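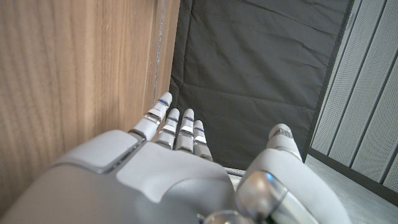 Trandmont Heavy Canvas Apron

I started sewing these because I wore through 2 store-bought aprons in one spring, both of them at the exact same spot, right where the neck strap pulls on the corner of the bib. So the strap on mine crosses at the back and runs down through brass grommets at the waist. The weight sits on your shoulders and your neck gets left alone. I wear one most of the day (gluing, sanding, making lunch, you name it) and by evening I've usually forgotten to take it off!

The canvas is a heavy cotton with a light wax finish. Fair warning, it's stiff when you first put it on. Mine stood up by itself on the kitchen chair. Give it a couple of weeks of real use and it starts to fold where you fold. Please don't machine wash it, the wax will come out and you'll be cross with both of us. Wipe it down with a damp cloth and hang it up.

Pockets: there are 6. Two big ones at the hip, a deep one on the chest with a flap, and three narrow ones beside it for pencils, a small ruler or whatever you keep losing. The hip pockets are set a bit lower than on the old version because Shanthi Gunawardena, who has had one in her bindery since the first batch, kept telling me she was bending her wrists funny to get at her bone folder. She was right, and I moved them down.

Colors are Begum (a brick red that fades really nicely), Mindard (dark green) and plain undyed. The undyed one shows everything, coffee included, and I love it for that, but if stains bother you go with the green.

Sizing

One size, and the straps adjust a lot. It fits me at five foot three and it fits my brother, who has to duck under my studio door. If you're very tall and want extra length below the knee, write to me before you order and I'll cut it longer for a small charge.

Repairs

I'll restitch any seam that lets go, for as long as I'm making these. You pay the postage to me and I pay it back to you. Grommets too. Burns and saw cuts I can patch, though the patch will show.

Ordering

I sew in batches and the next one ships in November. Gift wrap is brown paper and string, just ask in the notes box. If you'd like to feel the canvas first, Siwan Nicholas keeps a couple on the rail at Cirnano, and she'll let you try one on over your coat.

Goes well with: waxed tool roll, canvas knee pad, spare strap set.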